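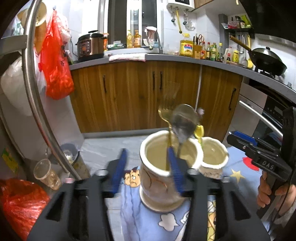 Pondbridge Neighbors Forum > Everyday Law > Small claims and disputes

Thread: Landlord kept my whole deposit, is small claims worth it?

maplestreet_jo
Hi everyone, long-time reader and first-time poster, so please be gentle with me! I moved out of a one-bedroom on the north side of Pondbridge at the end of the lease, after four years of paying on time and (I thought) getting along fine with the management company, Wiltley. My deposit was 1,998 dollars. I left a forwarding address, in writing, on the day I handed over the keys, and I have the email to show it.

Five weeks later I got a letter saying they were keeping all of it. They list 1,208 for "full repaint and wall repair," 132 for a broken blind, and then the rest is lumped together as "cleaning and turnover," with no receipts for any of it. I'll own up to the blind. My nephew pulled it down and I never got around to replacing it. But the paint was old when I moved in, and the only holes I put in the walls were from picture nails, the little ones.

I called and the lady in the office was perfectly nice and told me the decision was final. I don't have money for a lawyer and I've never been in a courtroom except for jury duty, when they sent me home at lunch. Is small claims something a regular person can do? And is it worth the trouble for this amount? I go back and forth on it every night when I ought to be asleep.

oldporchlight
Welcome, Jo! Yes, a regular person can do it, and regular people are who it was made for. I've been twice, once over a fence and once over a car repair, and I won one and lost one, so take me as a fair sample.

My two cents is to write a demand letter before you file anything. Keep it to one page. Say when you moved out, what you paid, what they kept, what you agree you owe (the blind, good for you for saying so) and what you want back, and give them a date to pay by. Send it so that you get a signature back. Judges like to see that you tried, and you would be surprised how many of these places find their checkbook once there's a date in a letter.

Also look up the deposit law for our state. Most states give a landlord a set number of days to send you an itemized list, and in plenty of them a landlord who misses the deadline loses the right to keep anything. Five weeks sounds long to me, but I don't have the number in my head and I'd hate to tell you wrong.

tk_rentals
I'm going to be the unpopular one, I can feel it. I own two duplexes and I manage them myself, and I've been on the other end of this. Four years is a long tenancy, and a unit does need work after four years. "Only small holes" means something different to every tenant I've ever had. One young man told me "just a few" and I filled them for an entire afternoon with the radio on.

That isn't to say Wiltley is right. A lump for "cleaning and turnover" with no paper behind it would make me nervous if I were them. But I'd want to know if there was a move-in checklist, and if you took photos when you left. Without those it's your word and theirs, and theirs comes with an invoice.

maplestreet_jo
Thank you both so much, and tk, you're not unpopular with me, I'd like to hear it from that side before I hear it from a judge! There was a move-in checklist. I found my copy last night in the folder with my car title, of all places. Under "walls" somebody wrote "scuffed, older paint, OK" and we both signed at the bottom. I have photos from the last day too, though I was tired and some are blurry. Every room has at least one good one except the hall closet.

Oldporchlight, I'll start on the letter tonight. Do I mention small claims in it, or does that sound like a threat?

oldporchlight
Mention it, politely. "If I have not received payment by that date I plan to file in small claims court" is plain information. What I would leave out is anything about reporting them to the newspaper or leaving bad reviews unless they pay. That starts to sound like something else, and it won't help you.

tk_rentals
"Scuffed, older paint, OK" with signatures changes my mind about the repaint quite a bit. Paint has a useful life. If it was already old when you moved in and you lived there four years, I don't see how they bill you for a full repaint. I'd still expect a judge to give them something for the wall repair if they can show there was damage beyond nail holes.

hedgerow_dan
Don't bother with the letter, just file. They had their chance when they sent that bill. My sister sent three letters to her old landlord over in Clarodholm and all it got her was three months older. The filing fee comes back to you if you win anyway.

oldporchlight
Dan, I've got to disagree with you there, friend. Three letters is too many, I'll give you that. One letter with a deadline costs her two weeks and a stamp. And some states want a written demand before you can ask for the extra penalty money on a deposit, so if she skips it she may be leaving something on the table.

hedgerow_dan
Fair point on the penalty, I didn't know that. I still say no more than one letter. And ten days, not two weeks.

PhilomenaKeane
Hello all. Philomena Keane here, I use my own name because I can never remember the other kind. I worked the civil counter at a courthouse for a good long while before I retired, two counties over, so I'm not a lawyer and can't tell anyone what to do, and the clerks at your courthouse can't either (please don't be cross with them about it, they really aren't allowed to). But I can tell you where I saw people stumble, and maybe that will be of use.

The first place was the name of the defendant. Folks would write down whatever was on the sign out front, and then the name on the sign would turn out to be a trade name, or the management company, while the building was owned by somebody else entirely. Get out your lease and see who is listed as landlord. Then look that name up with the state's business filings so you have it exactly, along with the person who accepts papers for them. If the lease names an owner and a manager, ask whether you can list both.

The second was service. You can file a beautiful claim and have it sit there because the papers never got to the other side properly. Read the instruction sheet on how service has to be done in your county and follow it to the letter. Keep the proof of service somewhere safe — with your car title, if that's where you keep things!

Then there's the evidence. Print your photos. I know everyone has them on the phone, but a judge doesn't want to be handed a phone, and the other side has a right to see what you're showing. Bring three sets of everything, one for the judge, one for them and one for you. Put the checklist on top. I've watched people tell their life story for ten minutes and never get to the one piece of paper that would have won it for them.

maplestreet_jo
Oh my goodness, Philomena, thank you. I went straight to the lease and you're right, Wiltley is only down as "agent for owner." The owner is something called Hordiienko Properties. I've been mailing my rent to Wiltley for four years and never once noticed.

So would my letter go to both?

PhilomenaKeane
I'd send it to both in your place, dear. It's one more envelope. And keep a copy of each with the mailing receipt stapled to it.

tk_rentals
Seconding both. If the owner is anything like me, he may not even know how the deposit was handled, and he won't enjoy finding out from a summons.

hedgerow_dan
What's the limit for small claims here anyway? Somebody told me 2,000 and she'd be cutting it awfully close once you add a penalty.

oldporchlight
I've heard that number too, and I think it's an old one. Jo, call the clerk or look at the court's website before you settle on what to ask for. If there is a penalty and it puts you over the limit, you can generally give up the extra part and stay in small claims, but you'd want to decide that on purpose.

maplestreet_jo
Update, for anyone still following along! I called at nine this morning and the clerk was very kind. She couldn't give me advice (I told her I'd been warned) but she said the limit is a good deal higher than 2,000, and she's mailing me the packet with the forms and the fee schedule. Both letters went out this afternoon. I asked for the deposit less the 132 for the blind, and I split the difference between Dan and oldporchlight and gave them twelve days.

I feel lighter already, even if nothing comes of it. I'll report back.

hedgerow_dan
Twelve days, I can live with that. Good luck Jo.

PhilomenaKeane
Well done. Mark the twelfth day on your calendar and fill in the forms while you wait, in pencil first.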